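A morning at the Stovero recycling centre open day

I'd been meaning to go to one of these for years. Stovero runs the big recycling centre out past Kvam, the one you can see from the bypass with the green roof, and every January they open the gates and let people wander round the bits you don't normally get to see. Every January I see the poster, think "ooh, I'll go to that", and then find it again in March under a pile of takeaway menus. This year I went!

I took the 247 bus, and I'd recommend it, as the car park was already a mess when I got there. The bus drops you by the weighbridge and you walk up along a fence that hums slightly in the wind. It was bitterly cold. Somebody had set up an urn by the gate and was handing out blackcurrant squash made with hot water, and I hadn't had that since I was nine, so I had two cups before I'd even signed in.

You get a yellow waistcoat, a hard hat that doesn't fit and a sticker with your group number on it. I was in group four, which was me, a family with three boys in matching bobble hats, and a couple who'd come all the way from Mernon and asked by far the best questions.

The tipping hall

First stop was the tipping hall, where the lorries come in and empty themselves on to the floor. You watch from a gallery behind glass. The smell gets through anyway, sort of sweet and cardboardy, a bit like the inside of an old tent. One load came in while we stood there and the boys cheered as if it was a goal.

What I hadn't understood is how much of it is just wrong. I don't mean people being wicked, only hopeful. Garden hose! Garden hose is the great enemy, it gets round the shafts and everything has to stop while a person climbs in with a knife. The same goes for tights, fairy lights and cassette tape, and yes, apparently people are still throwing out cassette tape. Our guide, Ivar Wallin, has a hosepipe he pulled out in his first week and it hangs over his desk.

After that we went along the picking line, which was switched off for the visit, so it was quieter than I'd imagined. You could see the chutes underneath with the words on them for film, card and mixed paper. There was a single blue welly sitting on the belt. I thought about that welly for the rest of the day.

Ivar talked a lot about small stuff here. The big things look after themselves, he said, it's the things that fit in a closed fist that slip through, and top of his list were batteries. They go in the kitchen bin, or inside a singing birthday card, or in the back of a toy that's gone in with the plastics, and the next time anybody hears of them there's smoke coming off a bale. I went a bit quiet at this point. I have a drawer.

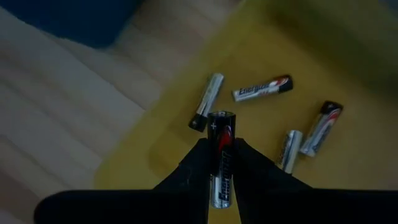
The great drawer question

So, the drawer. I'd bet you have one too. Ours is the second one down, under the cutlery, and it has in it: takeaway soy sauce, a tape measure, keys to a house we left in the last century, and batteries. Some of them are new and some of them are dead and there is no way of telling which. When the remote packs up I try them all in turn.

Ivar asked the group who had a battery drawer and every single adult put their hand up. Then he asked who had ever brought the dead ones back to a shop, and the hands came down apart from the lady from Mernon, who looked pleased with herself, and fair enough.

The advice was simple and I wrote it down on my sticker. Keep the used ones in something with no metal in it. Put a bit of tape over the ends of the little square ones and the flat coin ones. Don't save them up for ten years. Take them with you when you go shopping, and look for the tube or box by the door. Don't put them in with the glass, which is what my mother did her whole life on the grounds that they were both "hard".

Rechargeables need to be taken out of whatever they're in, if they come out. If they don't come out, the whole thing goes in with the small electricals, and that goes for electric toothbrushes, cordless drills and the awful singing fish my brother-in-law gave us.

There was a good bit of discussion about whether you should buy rechargeables at all. The man from Mernon said he'd bought a set when his daughter was born and she's 18 now and he's still using some of them for the doorbell. One of the boys wanted to know if you could lick one. (No.)

We also got on to the business of where it all goes once it has left Kvam. Stovero doesn't melt anything down itself. The ordinary ones get sorted by type and sent on in drums, and the metals come out at the far end as zinc and steel and so on. I'd always had a vague suspicion that it all got tipped in a hole somewhere once my back was turned, so I asked about that quite rudely, and got a sensible answer and a leaflet.

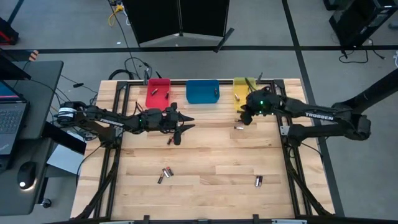
Siv Torvik thought the whole thing ought to be made easier at the kerb. She'd happily hang a little bag on the wheelie bin, she said, but she wasn't going to drive across town with six dead batteries, and she didn't believe anyone who claimed they did. Where she grew up you left them on the lid in a freezer bag and the crew took them away, and it worked perfectly well until the contract changed hands.

I've got a lot of sympathy with that. We used to have something similar on our road, and when it stopped I just started chucking them in the drawer and waiting for a better idea. Ivar said it comes up at every open day and that the trouble is the bags fall off and end up in the gutter. Siv said a bag in the gutter could be fixed with a peg. They were still at it when the rest of us had moved on to look at the glass.

The glass is lovely, by the way. I wasn't expecting that. There's a great heap of it outside at the back, all greens and browns, and with the low sun on it and a bit of frost it looked like something from a fairy tale, if the fairy tale had mostly been about pasta sauce. We weren't allowed near it. The smallest bobble hat had to be held by the hood.

Lunch, such as it was, came at 12 in the staff canteen. Pea soup with a slice of brown bread, and a waffle if you queued for it. I queued for it. I sat opposite Kiyoshi Nagano, who was in group two and had spent the morning being excited about compost, and he told me a great many things about tea bags. The short version is that some are partly plastic and won't rot, and you should tear one open and look. 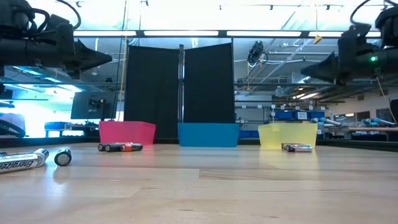

He also told me to get to the repair room early, and I'm so glad I listened, as it filled up fast. It's in the old boiler house, across the yard, and it's run by a small outfit called Nakeck who fix up things people have brought in to be thrown away. Lamps, mixers, radios, prams, a whole wall of bicycles. They reckon plenty of what comes through the gate only needs a new plug or a good clean.

I had brought our toaster in my rucksack (I'd read on the poster that you could bring one thing). Faizal Entili took the bottom off it with one of those screwdrivers with the three-cornered end, tipped out what I can only call a loaf, and handed it back to me working. It had been popping up straight away for two years! Two years I've stood there holding the lever down with my thumb like an idiot. He wouldn't take any money for it, but there was a tin, so I put something in the tin.

If you go, have a rummage on the shelves as well. Everything there is tested and has a little tag on it. I came away with a desk lamp and narrowly avoided coming away with an accordion. Siv turned up in the end, still going on about pegs, and bought a waffle iron, so the queue had obviously made an impression on her.

There's a children's corner too, with a game where you throw beanbags marked as rubbish into hoops. Group four's boys were still playing it when I left and the eldest had started making up his own rules.

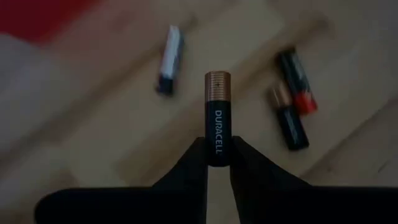
If you're thinking of going

It's free, and you don't have to book unless there's a big lot of you. They let 200 people through in a day and then the gate shuts, so don't leave it until the afternoon as I nearly did.

Wear proper shoes. They will turn you away in sandals, and I know it's January, but there was a man in sandals.

Bring gloves and a hat thin enough to fit under the hard hat. Bring your own cup for the squash if you can, they ran out of paper ones before ten.

Prams can get round the ground floor and the repair room, but the gallery over the tipping hall is up a metal staircase, and there isn't a lift. The toilets are by the canteen.

The bus back is every half hour from the same stop, and there's no shelter. Ottar Westerberg in the ticket hut will let you stand inside if it's sleeting, and he has a heater in there.

I emptied the drawer when I got home. The dead ones and the maybe-dead ones have gone in an old ice cream tub by the front door, ready for the next big shop, and the soy sauce is staying where it is.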